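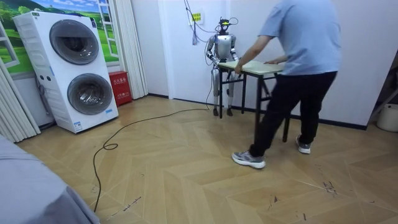 Last modified: April 25, 2020

4.2 The small table as a shared load

Furniture studies tend to favor the sofa, which gets stuck on stairs and so has a literature. The small folding table gets stuck nowhere and has been left alone. Verhoeven's survey of 47 households in Paris lists it under "other."

We think it deserves better. A light table can be carried by one party, badly, or by two, with discussion. Figure 4 shows the second case: a pale rectangular top held from both short ends, in a room with a light wooden parquet floor.
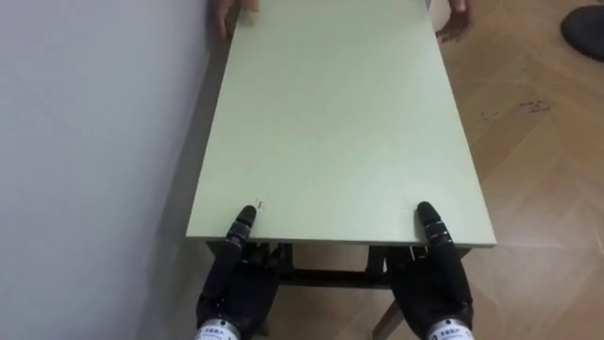
The long sides were the grip most often recommended in the Grundex handling notes, whose authors had presumably never met a doorway. Holding the short ends keeps the load narrow, but one party must then walk backward - a job that was never once requested in our September interviews.

Figure 4. Two-ended hold on a small table, fingers below the edge at the near end. 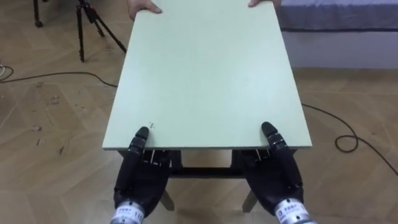 Height is the other matter to be settled. If one end rises early, whatever was left on the top goes to the other party, and so does the blame. Van Rooij's coding scheme files both under "transfer," and we have kept the term.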